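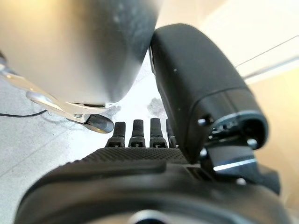 Lundow School – Evening Classes, Bookbinding and Paper Department

Who we are. Small department, top floor, north side. Evening classes in bookbinding, box making and paper repair. Adults mostly, a few sixth formers if there's room. No experience needed, no portfolio, just turn up with an apron.

Started with one bench and a secondhand nipping press. Now 11 benches and 2 presses, plus a board cutter that Tibor Borbély got from the old Vidmar printworks when they closed. Heavy thing. Took a whole Saturday and the stairs still have the marks.

What we teach. Beginners do a pamphlet stitch the first night and take it home. After that a case binding, then whatever you like really. Repairs are popular, cookbooks and bibles mainly, also a lot of hymnals from Irkach. Please no mold!! If it smells of basement leave it in the bag and ask first.

Classes are 90 minutes. Benches open half an hour before so you can get your glue out and find your bone folder (label it, they wander). Board, thread and paste are in the fee. Leather is extra. Marbled paper extra too, see the price list by the sink.

Tibor runs the department and takes the advanced group. Trained at Noner, came to us for one term, stayed. Beginners' nights are shared out, check the door for who is on.

The library. 200 books on binding and paper, most of them donated, some of them in need of binding themselves. Borrow what you want, write it in the green book, bring it back before the end of term. The Japanese bindings one is missing again, if its at your house we would like it.

Getting here. Main entrance, stairs to the top, past the music rooms. Lift works but ask at the desk for the key. Parking in the yard after six, not before, they do check.

Signing up. Forms at the front desk or from any tutor. New term starts in October, places go quick so dont leave it till the week of. Waiting list is on the same form, tick the box at the bottom.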